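Takstead Meeting Table, Rounded Top
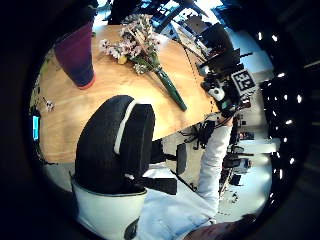 Takstead table in honey, with office chairs. Cup and flowers not included.

The Takstead is a light wooden table with a rounded edge, made for small offices, front rooms and shared work areas. It takes the same task chairs you would use at a desk, so most customers don't buy separate seating for it.

Finish
The standard color is honey, a warm tone that sits well with pale grey floors and white or black chairs. Two other colors, Oat and Smoke, are made to order. Oat is close to unfinished wood. Smoke is darker and shows dust more. Wood varies from one top to the next, and we can't match a new table exactly to one bought earlier. Ask for a finish sample if the match matters to you.

Chairs
Office chairs with arms can be used with the Takstead. Measure from the floor to the top of the armrest pad before ordering. If your chairs have fixed arms, send us that height and Timo Kohlhase in the order office will check it against the underside of the table. Chairs are sold separately - see the Imunden range.

Delivery and assembly
The table ships flat in 2 cartons. Two people are needed to lift the top. Leg bolts, washers and a hex key are in the smaller carton. Start all the bolts by hand, then tighten them with the table standing upright on its legs. Check them again after a month of use.

Normal lead time is 3 weeks for honey and 6 weeks for the other colors. Orders placed in February may take longer while the finishing shop is closed for maintenance.

Care
Wipe with a damp cloth and dry right away. Don't use bleach or scouring pads. Put a mat or saucer under vases, plant pots and hot drinks. Small scratches can be touched up with the Charpentier wax stick in the matching color - rub it in along the grain and buff with a dry cloth.

Feltwood pads for the feet are included and should be replaced when they wear thin.

Price
3,220 in honey, delivery included. Made-to-order colors are quoted on request.

For samples, drawings or orders of several tables, contact Rekha D'Souza in contract sales.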